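Handheld gripper comparison: pads, linkage play and the Keslow fingers

The February round of gripper work at Quaye is finished, apart from one set of pads still to be worn in. Two handheld units were compared. The first is the four-bar type we have used since last year, with printed fingers and stick-on pads. The second is the Fedness parallel-slide unit, on loan until the end of the month. Both carry the same wrist camera and log to the same controller, so recordings can be compared without conversion.

The task set was kept small. An operator picks a light object from a flat surface, lifts it clear, moves it over a clear plastic bin and lets go. Objects were balls, short dowels, bottle caps and folded cloth. Each operator did the full set with one unit, took a break, and did it again with the other. We logged 259 attempts in total, of which 19 were thrown out for missing finger-width data. The cause was a connector on the Fedness unit that works loose when the handle is tilted. It now has a clip.

Balls gave the clearest difference. The four-bar fingers swing slightly as they close, so the contact point moves along the tip during the last few millimetres. An operator who starts with the ball at the middle of the pad may finish with it right at the end. It is usually still held, but there is little pad left on either side and a small knock will turn it. The parallel-slide unit keeps the contact point where it was first placed.

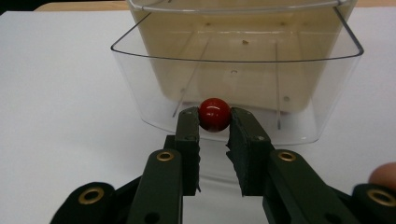
On cloth the result went the other way. The slide unit needs more room beside the object before it can close, and operators had to approach at a steeper angle. The four-bar tips got under a fold at the first try far more often. Dowels and caps showed no difference worth reporting.

Pad wear needs attention on both units. The present foam starts to fray along the inner edge, and loose flaps then catch on small objects at release. They also change the outline of the finger in the wrist camera view, and the width estimate drifts with it. Bernice Yakubu checked the drift against a steel gauge and found it followed pad condition closely, with no link to battery level or to the age of the bushings. We had suspected the bushings and had already ordered a set. They will go into stores.

Keslow has supplied a moulded finger with the pad bonded in place. It is rated by them for 2000 closures. Our own test stand had reached 33 when the drive belt slipped, so we have no opinion on that yet. The stand should be running again by Friday.

For the time being the following applies to all recording sessions:

Use the four-bar unit for cloth and mixed sets, and the Fedness unit for balls.
Trim loose pad edges before the first recording of the day. Replace the pad if more than a corner has lifted.
Run the width calibration after any pad change, with the fingers fully open and then fully closed.
Note the pad set number in the Sekeo log. Several entries from this round have the field blank and could not be used in the wear comparison.

The raw logs and the calibration script are in the shared folder under Grippers. Anyone wanting the Fedness unit before it goes back should book it through Bernice.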